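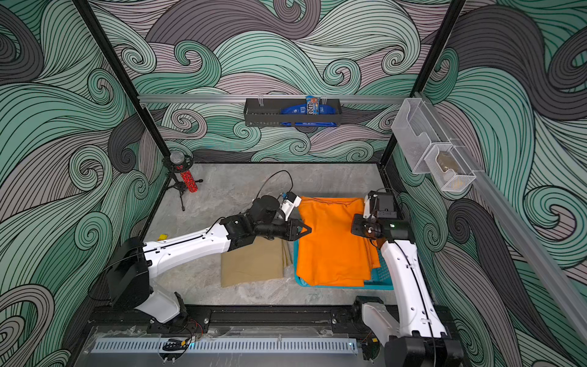 Home / Sets / Folding / Cloth-in-tray / Notes

# Cloth-in-tray

3 min read

Small set on folding and putting away cloths. Written up fast on a Thursday, will tidy later. Questions to Ladan Ebrahimi, layout complaints to Hooman Azimi.

## What it covers

Cloths go from lying flat or bunched up to folded and in a tray. 200 runs in the main part, another 60 kept back for testing. One cloth per run gets put away. The other one stays out on the floor panel and is there to be ignored.

Part of the Trullum household sets. The towel rack set (Jironia) is separate - different cloths, different labels, don't merge them without reading both cards.

## Things used

- orange cloth - the main one
- tan cloth - the second one, usually left folded off to the side
- tray - turquoise plastic, shallow. The cloth does not have to lie flat in it
- small yellow object - moved between runs, never part of the task
- gray floor panel, concrete look
- patterned wallpaper on three sides, mint, gray, mauve and charcoal swirls

Stuff on the rails and in the corner is background. Black hanging basket at the back with a blue packet and a snack packet in it, clear organizer and white mesh basket on the right wall, small black stand in the back left with the red speckled cylinder and the mesh ball. Leave it all where it is. Hooman moved the baskets once in October and we had to relabel a whole afternoon.

## Folding rules

1. Start from whatever shape the cloth was dropped in. No smoothing by hand first.
2. Fold in half, then half again. Thirds are OK for the tan one.
3. Into the tray. A corner over the rim is fine, half the cloth over the rim is not.
4. Let go. If it springs open a bit leave it.

Piled counts as put away as long as there is at least one fold you can point to. We argued about this for a while. Ladan's version won.

## Labels

`done` - folded and inside the tray
`loose` - in the tray, no real fold
`out` - on the floor panel or hanging mostly outside
`skip` - wrong cloth, or the tray got shoved

`loose` and `done` are the pair people disagree on. Every run was labeled by 2 people and where they didn't match Ladan picked. Her picks are in the `final` column, use that one.

## Known problems

- Orange cloth was washed partway through and came back softer. Folds hold worse after that. Column `washed` is yes/no.
- Early runs have the tray further left. Not marked anywhere, sorry.
- Some notes say "peach cloth", thats the orange one.
- Tan cloth curls at one corner. Was like that from the Sharifi box, we never ironed it.
- A few runs stop before the cloth is let go. Labeled `out` even if it looks nearly there.

## Files

`runs.csv` one row per run
`notes.txt` free text, mostly Hooman's, spelling is his own
`split.csv` main or test

Don't reshuffle the split. The 60 test runs were picked so that both cloths show up, and a random draw gives you almost all orange.

## Adding runs

Same tray please. Put the baskets back on teh same spots on the rails before starting. New cloths are welcome but give them a plain name (color + cloth) and add a line to the list above. Send the rows to Ladan, she checks them before anything goes in.

Next up is a striped cloth, if it ever arrives.

Contact: Brillar sets desk | © Brillar | Back to top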